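How I Finally Got My Sourdough Starter to Behave (and How You Can Too!)

I killed my first starter in February. The second one went pink around the edges and got thrown out with the jar. The third is sitting on my counter right now, blowing bubbles, and it has made more loaves than I can keep track of, so I think I've earned the right to write this up.

You don't need much. A jar, flour, water, a spoon and something flat to rest on top so the thing can breathe without dust falling in.
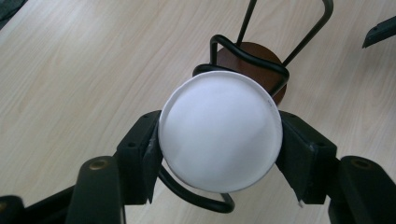
By Hema Warrier
Home baking columnist, Drelano Kitchen Notes

OK, let's get going. I'm going to assume you've never done this before, and if you have, skip down to the part about feeding, where most people (me included!) go wrong.

Getting the flour right

Whole wheat or rye for the first few days, please. White flour will get there eventually, but it's slow, and slow is when people give up. I buy a big bag of rye and keep it in the freezer, then switch to plain unbleached white once the starter is lively. My tap water is fine. If yours smells like a swimming pool, fill a pitcher the night before and leave it out.

Day one

Put 50 grams of rye in the jar and stir in 50 grams of water. It should look like thick pancake batter, the kind that makes you wonder if you should add a splash more. Don't add a splash more. Scrape down the sides, rest your cover on top and walk away until tomorrow.

Days two through five

Once a day, spoon out half of what's in the jar and stir in another 50 grams each of flour and water. You'll probably see a big burst of bubbles on day two or three, and then everything goes flat and you'll think you killed it. You didn't! That first rush is just the wrong crowd of bacteria having a party, and the yeast moves in after them. Keep going. I almost dumped mine on day four and I'm so glad I was too lazy to wash the jar.

The smell changes too. Mine went from wet hay to old gym sock to something like green apples, and the apples are what you're waiting for.

A word about covers

Never screw a lid down tight on an active starter. The gas has to go somewhere and it will pick your ceiling. Rest a lid on loosely, or use a clean cloth with a rubber band. I used cloth for a while, but it dried into a crust I had to peel off, so now I'm firmly on team loose lid. A quick rinse in warm water and it's good for the next feeding. 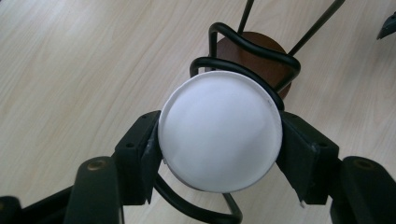
Feeding once it's awake

When the starter doubles within 6 hours or so of a feeding, a few days in a row, it's ready to bake with. From then on I keep a small amount, 20 grams, and feed it 40 grams of flour and 40 of water. At bake time I scale up. For two big loaves I use 1000 grams of flour, so I build my starter the night before and take what the recipe asks for in the morning.

Not baking this week? Feed it, give it an hour on the counter, then put it in the fridge. It'll want a feeding once a week or so. Gray liquid on top is fine, just stir it in or pour it off. Pink or orange streaks, or anything fuzzy, and the whole lot goes in the trash.

I'll write up my everyday loaf next, the one with 400 grams of whole wheat in it, as soon as I can stop eating it long enough to take notes.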